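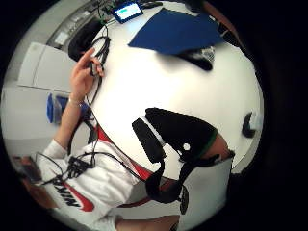 Situsari is a wearable hand rig for recording small tabletop tasks, built in the back half of a shared workshop and kept in this repository with its recordings. The hand unit, the tracking markers and the logging box are separate parts joined by cable. Cabling has been the main source of trouble in this revision. The harness is thin black cable in several strands, and with the black sleeve on the right forearm the wearer has only the left hand to hold the bundle clear of the chest. Route the strands before seating any connector.

Status

Revision 2. Usable, not finished. The hand unit was designed by Reshma Radebe. Logging and time sync are by Miyuki Hirose, who also maintains the Ollis scripts. Mechanical drawings are in /cad, wiring in /harness.

Contents

/raw – unedited recordings, one folder per take
/sync – offsets between hand unit and fixed camera
/cad – marker cube, glove plate, forearm mount
/harness – pinouts and cable lengths
/ollis – conversion and checking scripts

The set holds 229 takes recorded in June. Of these, 17 are marked partial in takes.csv and have no usable sync offset. They are kept because the hand data alone is still good. Exclude them with the flag --full-only if you need both streams. 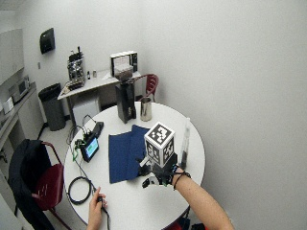
Marker tracking runs on the fixed camera only. The solver needs one complete marker face per frame and holds the last pose for up to 2 frames when it loses it. After that the pose is written as NaN. Earlier versions interpolated across longer gaps, and the results looked smooth and were wrong, mostly in wrist rotation.

Setup order

1. Power the logging box and wait for the display to come up.
2. Put on the glove, then fasten the plate. The plate screws go finger tight.
3. Connect the hand unit cable. Leave slack at the elbow.
4. Start the fixed camera.
5. Start the take from the handheld controller.
6. Hold the marker still for one slow breath, then tap the table once. The tap is used for sync.

Do not hot-swap the hand unit. The Detano board does not recover from it and the take in progress is lost, including the part already written.

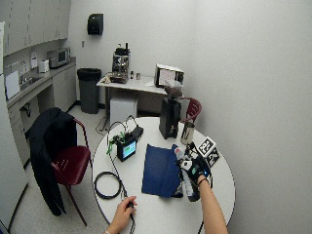 If the display comes up but the frame counter stays at zero, reseat the connector on the hand unit side first. The Sekiguchi branch of the firmware reports this as error 77, the main branch reports nothing. A counter that runs and then freezes is usually the power lead.

Known problems

Finger sensor values drift over long sessions. Recalibrate at every break.
Wrist pose is poor when the palm faces up, as both markers turn away from the camera.
Cable strain at the glove plate. A printed clip is in /cad but has not been tested on a full session.
File names from the first batch use a different take counter. The script rename_first.py fixes this and can be run twice without harm.

Camera calibration

One calibration file covers the whole set. The fixed camera was bumped once between takes, and a second extrinsics file is supplied for everything after that point. The column cam_pose in takes.csv says which one applies – do not guess from the file order.

License and contact

Recordings and drawings are free for non-commercial use with credit to the project. Scripts are under the MIT license. Report bad takes through the issue tracker, with the take number and the name of the script that failed.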